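Chapter 9
Used Vehicle Valuation and Reconditioning Cost

Chapter contents
9.1 Wholesale, trade-in, and retail value
9.2 Mileage and condition adjustments
9.3 Estimating reconditioning cost
9.4 Holding cost and days in stock
9.5 Worked case: the Isteo wagon

Terms introduced in this chapter: book value, condition grade, reconditioning, holding cost, gross margin, market adjustment.

Chapter 8 dealt with the purchase of new vehicles, for which the manufacturer sets a suggested price and the buyer and dealer negotiate from it. A used vehicle has no such starting point. Two cars of the same model year leave the factory with the same equipment and come back to the market in different states of wear. The price of each must be estimated, and the estimate depends on who is making it and for what purpose.

Three values are in common use. Wholesale value is the price one dealer pays another, usually at auction. Trade-in value is the credit a dealer gives a customer toward another vehicle. Retail value is the price at which the vehicle is offered to the public after any work has been done. Trade-in value is normally the lowest of the three, although a dealer short of stock may pay close to wholesale for a model that sells quickly.
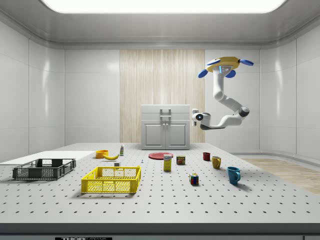

The difference between trade-in and retail value is often taken by students to be the dealer's profit. Part of it is. The remainder pays for transport, inspection, reconditioning, advertising, and the interest on money tied up in the vehicle while it waits to be sold. Section 9.3 treats reconditioning separately from the other costs, as it varies most from one vehicle to the next and is the item most often estimated badly.

Reconditioning covers all work done between acquisition and sale. It is divided into mechanical work, such as brakes, tires, and fluids, and cosmetic work, such as paint correction and interior cleaning. Mechanical work required to pass a state inspection is mandatory. All other work is optional and should be approved only when the expected increase in selling price exceeds its cost. A new windshield may meet this test on a late-model sedan and fail it on an older pickup.
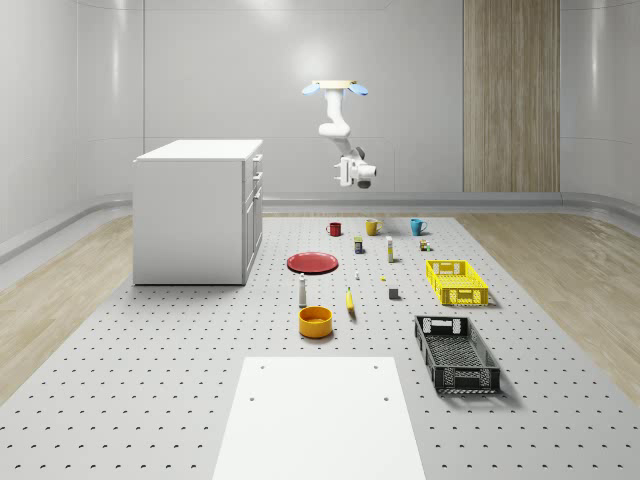
Condition grades are assigned before reconditioning begins. This book uses the Tradent scale, which runs from 1 (parts only) to 5 (no visible wear). Appraisers working from the same scale can still differ by up to 2 grades on one vehicle, and Exercise 9.4 asks the reader to calculate the effect of such a difference on the final offer.

Holding cost is charged by the day. Consider a hatchback kept in stock for 20 days and sold after reconditioning that cost $406. If the daily holding cost is $9, the dealer has spent $180 on holding and $586 in all, before advertising or commission. A margin computed from the purchase price alone would be overstated by that amount.

The examples use price tables from the Delaunay and Indora guides in Appendix C. The tables were compiled for a single region in March and should not be applied to actual purchases. Readers who have not completed the depreciation problems in Chapter 7 should do so before starting Section 9.2.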